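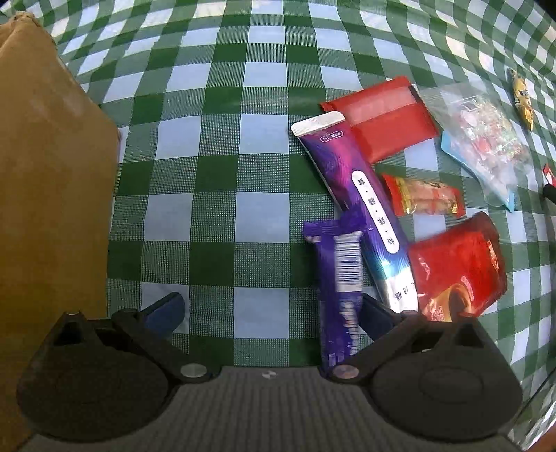 Sotard Parcel List — Message Archive

Subject: Re: snacks and toothpaste in the same box?
From: Nkechi Okafor
To: parcel list
Date: 26/03/2024

Print this message | E-mail this message

Hi Temitope and all,

Answering your questions in order, with a few things from my own packing at the end.

Temitope Adebisi wrote:

> I am putting together my first box for the May send-out and want
> to get the mix right before I tape anything. I have candy bars,
> some small sweets and a big tube of toothpaste. Can they all go
> in one box? The sheet says "keep toiletries apart" but it does
> not say if that means a separate box or just a bag.
>
> Also, do you take things out of their wrappers to save room?
> And does anyone line the bottom?
>
> Temitope

A bag is fine. The sheet was written when we still sent shampoo, and we had a bottle open up on the way to Nornby. A toothpaste tube with the cap screwed down tight has never given me trouble, but I still put it in a zip bag and fold the bag over once. Mint gets into chocolate if the two sit side by side for weeks. The toothpaste I have this time is a big purple and magenta tube with Chinese lettering, and next to the candy it looks like one more sweet. If yours is like that, write "toothpaste" on the bag. Vilgot Holmgren had a parcel where the kids got to it first.

Do not take anything out of its wrapper. Every item has to stay sealed or the Nornby desk will pull it. If there is a barcode label on the back, leave that alone too. You can remove price stickers if they peel off clean. If they start to tear the wrapper, stop and black out the price with a marker.

For sorting, I spread everything out on a table first and pack from there. The limit is 30 items to a box, and it is easier to swap things around before they go in. I fill out the list at the same time, one line per kind of item.

The box itself I put on the sofa, at sitting height, with the sofa arm next to it. My back does not like leaning over a box on the floor.

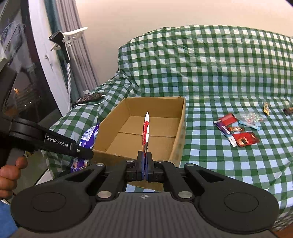 A red packet at the box, nothing packed yet.

I don't line the bottom if the cardboard is sound. Check the seam, though. If you can see light through it, run tape along the outside, then one strip across it in each direction. Kamlesh Maurya uses newspaper and says it helps with corners, but the ink came off on some pale wrappers last year and I went back to bare cardboard.

Order of packing: heavy things flat on the bottom, which for you means the toothpaste. Bars along the walls, standing up if they are short enough. Thin flat packets go in last because they slide down into the gaps, and you can usually fit five or so more than you thought. Puffy bags on the very top — do not press the lid down on them. If it won't close, take one out.

The Ogbonna boxes are a bit shallower than the Stinon ones, so if you have a choice, ask for Stinon. Both cost the same to send. My last one was number 181 and it came through with only one dented corner.

One thing I don't know is whether filled chocolates are allowed in May. They were left out last time for melting. Nobuhle Mahlangu has the current sheet, so please check with her before you buy any.

Nkechi

Recent messages on this list
- Tape: paper or plastic?
- Item list, new version (Nobuhle Mahlangu)
- Flat Stinon boxes, 100 left to pick up
- Re: Re: label fell off at Nornby
- Toothbrushes wanted

This site uses cookies to remember your list settings. By continuing to read the archive you agree to their use. Accept | Settings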